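# Growth for whom, exactly?

Every few months a minister stands behind a lectern and tells us the economy is growing again, and every few months I try to work out who they've been talking to. The number is always real. Someone in a statistics office has added up everything bought, sold, built and shipped, compared it with the last lot, and found there is more of it. What I doubt is the sentence that comes next, the one that says this is good news for working families.

Take Rurkstead, where I grew up and where my mother still lives. On paper the district has had a very good run. Output is up, the vacancy rate on the main street is down, and the distribution centre that Grajales opened past the rail yards employs 800 people. When it was announced the regional development office put out a brochure with the phrase "shared prosperity" on the cover and again on the inside flap. I kept my copy. The prosperity in it is illustrated with a graph that has no label on the vertical axis.

I don't dispute the 800 jobs. I've met plenty of the people doing them. But a fair number came across from the old Mullik cannery when it closed, and those jobs were never subtracted. They also came across at a lower hourly rate, on rosters that get posted on a Thursday for the week ahead. A woman I went to school with used to know in March what shifts she'd be working in June. She now knows on Thursday night what she'll be doing on Monday. In the district accounts she is a success twice over, once as a new hire and once as a contributor to rising output per worker.

The economist Revathi Chacko gave a talk at the library in Andau last November, and I went along expecting to disagree with her. She is more cheerful about these things than I am. Her argument was that averages get an unfair kicking, that over a long enough stretch they do drag most people upward, and that the critics always choose the worst street in the worst town and call it the country. She has a point about the street. I've just done it myself.

Where she lost me was the long enough stretch. How long? Somebody asked her from the floor and she said 20 years was a reasonable window for judging whether gains had spread. Well, it may be reasonable for a data series. It is most of a working life for the person in it. A man who is 45 when the cannery shuts will be 65 when the verdict comes in, and I can't see him taking much comfort from learning that the trend line eventually recovered, especially if it recovered in some other town.

There is also the matter of what gets counted as a gain. House prices in Rurkstead have climbed sharply, and this is reported as an increase in household wealth. For my mother it is one, in the sense that a house she has no intention of selling is worth more than it was. For the couple renting next door it's a bill. Their rent went up by $200 a month in a single letter. Somewhere in the national figures her paper gain and their very real loss were both entered as signs of health, the first as wealth and the second as spending on housing services.

I'm told this is a naive complaint, and that any first-year student knows output isn't the same thing as welfare. Fine. Then I'd like to know why the first-year students stop saying so once they get jobs in government. Nobody at the lectern ever reads out the footnote. If the headline figure measures activity and nothing else, call it activity, and drop the families from the sentence.

The usual answer at this point is productivity. We can't share what we haven't made, the reasoning goes, so let firms invest, let output per hour rise, and wages will follow. I believed that for a long time and I'd still like to. The trouble is the "will follow". At Grajales the company has invested plenty, and good luck to them, but the last enterprise agreement delivered a one-off payment of $1,000 and a base rate that fell behind the price of groceries before the ink had dried.
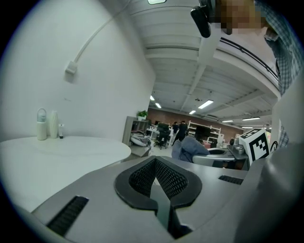
A one-off payment is a clever thing, when you look at it. It sounds large, it arrives all at once, and it doesn't touch the rate that next year's talks start from. Staff voted for it, and I would probably have voted for it too, with the car rego due. That tells you something about the bargaining position of people with no savings. I don't think it tells you that the gains were shared.

None of this makes me nostalgic. The cannery was loud and hard on the hands, and the people who speak most warmly of it are mostly people who worked in the office. Nor do I want the distribution centre gone. My quarrel is with the bookkeeping, and with the habit of treating a total as though it were a distribution.

What would change my mind isn't complicated. Publish the middle figure next to the average, every time, in the same size type. Report jobs as a net number, with closures taken off. Put rents on the same page as house prices. And when a firm gets public money to set up somewhere, as Grajales did with its road and its rates holiday, make it report what the bottom quarter of its workforce takes home each year, after hours are accounted for. The firm has that figure already. It runs a payroll.

If those numbers came out and showed that most people in places like Rurkstead were better off than they'd been a decade ago, I would write that column and I'd be glad to. I put the suggestion to the development office in writing. They sent me another copy of the brochure.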